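AMCOMBE, March 12, 2023 – We opened our doors last week, and I'm still finding coffee cups in odd places, so I'm taking that as a sign it went well! Stillutar, our project for taking old computer servers apart with robot arms, had its first open day at the Hafstein workshop in Amcombe, and 400 people came through. We had set out chairs for far fewer than that. I write these releases for Keltska, the firm behind the project, and I usually get to do it from a desk with a lukewarm sandwich. This time I was on my feet from the moment the doors opened, and I have plenty to tell.

First, a bit of background for anyone who hasn't followed us. Keltska takes in retired office and data center machines, pulls out what can be used again, and sends the rest on for metal recovery. Most of the work is still done by hand, by people who are very fast and very good at it. It's also hard on the wrists. Servers come in dozens of layouts, the latches are all a little different, and after a full shift of prying and lifting you really feel it. Stillutar began in September as a small in-house effort to see which of those jobs a robot could take over, and we decided early on to start with hard drives. They need to come out of every machine, they have to be tracked one by one, and our customers care about them more than any other part (there's data on them, after all).

Since then the Stillutar cell has worked through 1,893 practice removals. Plenty of those went badly, and we said so at the open day. We had a table with bent brackets and a few sad-looking connectors on it, and I think it drew as many people as the coffee did. One visitor asked if she could take a bracket home. She could, and she did.

The main event was the live demonstration, which we ran all day with breaks for questions. We had planned to keep everyone behind a rope and do the talking from a little stage, but the stage was too far from the work and folks at the back couldn't make anything out. So after the first run we dropped the stage and put the view from the arm's wrist up on a big screen. Much better! From there you're right down at the open chassis with the gripper, next to the blue caddy and the drive it holds, with the power supply and the motherboard close by. People stopped chatting and leaned in. I've worked here for years and I leaned in too.

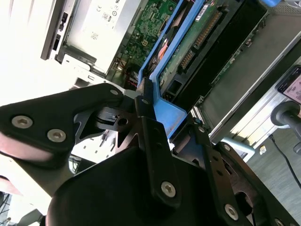
Hafstein said afterward that the tight spaces were what had sold them on the idea, and that they would sooner see a slow robot that leaves the board alone than a quick one that scrapes it. They also told us, very politely, that our spoken explanations were too long. Fair enough. By the afternoon we had cut the talk in half and spent the extra time on questions, and the room was livelier for it.

And the questions were great. The one that came up most was about jobs, so let me put our answer here as well. We have 26 people on the dismantling floor and we are not planning to have fewer. What we want is for them to spend less of the day on the same twist of the wrist and more of it on sorting, testing and repair, where a trained eye is worth a lot. Several of the dismantling crew took turns at the demonstration cell during the day and answered that question in their own way, with more jokes than I'm allowed to print.

The second favorite was about speed. No, the arm isn't as fast as a person yet. On a layout it knows well it keeps up a steady pace, and on one it hasn't met before it tends to stop and wait for help. We're fine with that for now. A stopped arm costs us a minute or so, and a cracked board costs us a part that could have gone back into use.

A teacher wanted to know if her students could come and try it themselves, and we've said yes in principle. Give us a little while to work out the safety side and the insurance, and please don't all write at once – the inbox is just me.

We also ran a hands-on corner where visitors could pull a drive from a scrap machine with ordinary tools and get a feel for the job. I'd thought this would be the quiet end of the room. It had a line all day! Kids turned out to be much better at it than their parents, and one retired electrician stayed for most of the afternoon, helping strangers find the right screwdriver. If you're reading this, sir, thank you, and you left your reading glasses on the windowsill.

So what's next? We're adding 2 more chassis layouts to the practice set this spring, both picked from the types that turn up most often at our loading dock. After that comes the step I'm most curious about, which is moving the cell out of the workshop and onto the regular dismantling floor, next to the people it's meant to help. We'll start with a single bench and short shifts, and the crew will decide when it gets switched on. Their feedback from the open day is already pinned up by the cell, and some of it is blunt. The tool rack is on the wrong side, for one thing, and the warning tone is, I quote, "like a sick goose." We're changing the tone.

There will be another open day in Amcombe later in the year. We'd like to keep it free and keep it informal, with more chairs this time and a second hands-on bench so the line moves faster. If your company, school or club has old servers gathering dust in a closet, we'd be glad to have them for practice. Any make, any age, working or dead. Drives can stay in, and we'll log each one on arrival and send you a record of what happened to it.

**About Stillutar**

Stillutar is Keltska's project for robotic dismantling of used servers, carried out at the Hafstein workshop in Amcombe. The team works on removing hard drives and other reusable parts from machines that have reached the end of their service.

**Press and visits**

Reporters who'd like to see the cell running are welcome on most working mornings. Write to the Keltska press desk with a couple of dates that suit you, and tell us if you plan to film so we can clear some floor space. Closed shoes, please. We have safety glasses for everyone.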